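Search docs

7 min read

# Dullus bin-picking set: data card and recording rules

This card covers the Dullus set, recorded at the Jirholm bench in February. It says what is in the set, how the bench has to be laid out before recording, and what we accept or throw away. If you record new episodes for Dullus, the rules under "Bench setup" and "During an episode" apply to you. If you only train on the data, you can skip to "What is in an episode."

Maintained by Katia Messina. Rules reviewed by Rizwan Thambiah and Marisa Fabbri.

## Summary

- Task: pick an item from the front bin and place it in the rear bin
- Episodes recorded: 287
- Episodes kept: 221
- Bins: 2, metal, same bench position for the whole set
- Views: one fixed camera for the bench, plus joint and gripper logs
- Rules version: 7

The 66 rejected episodes are not part of the download. Their logs are kept at Jirholm and can be requested.

## Bench setup

1. Check the tape marks on the table before you switch anything on. If a mark has lifted, press it back down or replace it in the same spot. Do not lay a new mark over an old one.
2. Clamp the two bins together at both corners where they meet. One clamp is not enough. With one clamp the rear bin creeps when the arm touches its wall, and the drift does not show up until you compare the first and last episodes of a session.
3. Push on the bins by hand after clamping. They should not slide.
4. Keep clamp handles out of the planned path. The handles stand up well above the rim. The planner has them as two boxes in the collision file, so if you turn a clamp, update the file.
5. Start every episode with the rear bin empty. Small specks and crumbs in the bottom are fine. A whole item is not.
6. Do not polish, paint or line the bins. Scuffs and worn patches stay as they are. Marisa tested a lined bin early on and the depth readings were better, but the results did not carry over to the unlined bins at Brusholm.
7. Route cables along the arm with enough slack for the full wrist turn. Move the wrist to both limits by hand mode and watch the bundle. It must not catch on the bin wall.

## Choosing and placing items

Use items from the Dullus box only. They are ordinary household and workshop things, picked to differ in stiffness and surface: sponges, a blue duster-type item with soft tufts, a tape measure, small round things and so on.

Items may lie in any direction. They may touch the wall. They may not be stacked on purpose, and none may be wedged into a corner so tightly that a person would need two hands to free it.

Turn labels whichever way they fall. Earlier versions of these rules asked for labels facing up. We dropped that in version 5.

Tape measures must be locked shut. Assunta Lo Presti had one open during a lift, and the blade reached the camera mount.

Soft items shed. Check the gripper fingertips for fibers at the start of each session and wipe them with a dry cloth.

## During an episode

- Hands stay outside the bench area from the start signal to the stop signal.
- The operator keeps one hand at the stop button. This holds for slow runs too.
- If an item falls outside the bins, stop the episode and mark it `dropped_out`. Do not reach in and put it back.
- If the gripper closes on nothing, let it try again. Missed grasps are useful and are kept.
- If a clamp moves, stop. Mark the episode `bench_fault` and redo the setup from step 1.

## What is in an episode

Each folder holds the video, the joint log, the gripper log and a short notes file. The notes file has the operator's initials, the item list and one outcome tag. Tags are `placed`, `missed`, `dropped_in` and, for rejected episodes only, `dropped_out` or `bench_fault`.

Item lists are typed by hand. Cinzia Costa went through the kept episodes and fixed spelling, but names still vary ("sponge," "scrub sponge"). Use the mapping table in `items.csv`.

## Known limits

- One bench, one arm, one lighting setup. The Lindholm bench uses deeper bins and should not be mixed in without a separate label.
- Bright walls near the back of the front bin cause missing depth in some episodes.
- Background equipment was not kept the same between sessions. Crop to the bins if that matters for your work.

## Changing these rules

Send changes to Katia with the reason and at least one episode that shows the problem. Old episodes are not relabeled when a rule changes. The notes file records which version was in force.

## Reference view 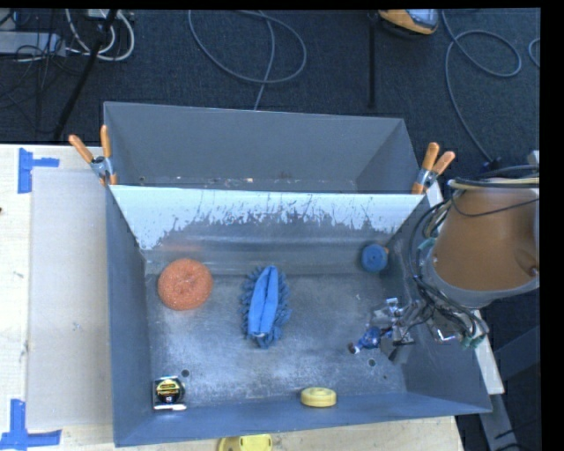

Fig. 1. Front bin with items, gripper at the right, clamps at both corners where the bins meet.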